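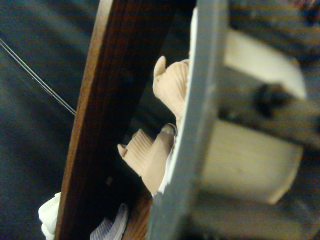 Wrist camera view, gripper beside a wooden plank. Knit-covered tips at center, gripper plate to the right.

Vukum W2 Wrist Recording Kit

The W2 records demonstrations at the wrist for imitation learning. It consists of a camera module, a mounting bracket, a sync cable and the Jamik recorder software. The kit fits parallel grippers with a Hellström wrist flange. Other flanges need the adapter plate, sold separately.

Mounting

The bracket holds the camera at one of 2 fixed angles. The steep setting favors the contact area and loses most of the background. The shallow setting shows more of the workspace but puts the fingertips near the bottom of the image. Changing the angle requires a new hand-eye calibration. Do not mix angles within one dataset.

Parts of the gripper close to the lens will be out of focus. Leave them uncropped during recording. If a crop is needed for training, set it in the export profile so that the raw episodes stay intact.

Recording

Each episode stores video, joint positions, gripper opening and operator commands on a common clock. Video is saved at 15 frames per second. Maximum episode length is 900 seconds, after which the recorder closes the file and waits for a new start command. Episodes can be marked as success, failure or discard from the foot switch or the keyboard. Unmarked episodes are kept but left out of export.

Exposure is locked at the start of each episode. In work with deep shadow between the fingers and the part, run the exposure check first with the gripper in its closest working position. Automatic exposure is available in preview only.

Fingertip covers

Covers change the friction and the appearance of the fingers. Enter the cover type in the session header before the first episode. A session holds a single cover type; fitting a different one starts a new session.

Specifications

Supply: 12 V DC, from the tool connector or a bench supply
Frame rate: 15 fps
Episode limit: 900 s
Bracket positions: 2
Export: Zurnolen episode format, or separate video and CSV files

Integration notes for this page were written by Joar Skjelbred, applications. The revised cable routing drawing replaces the one issued in July. Kits shipped with the earlier drawing use the same cable and connectors.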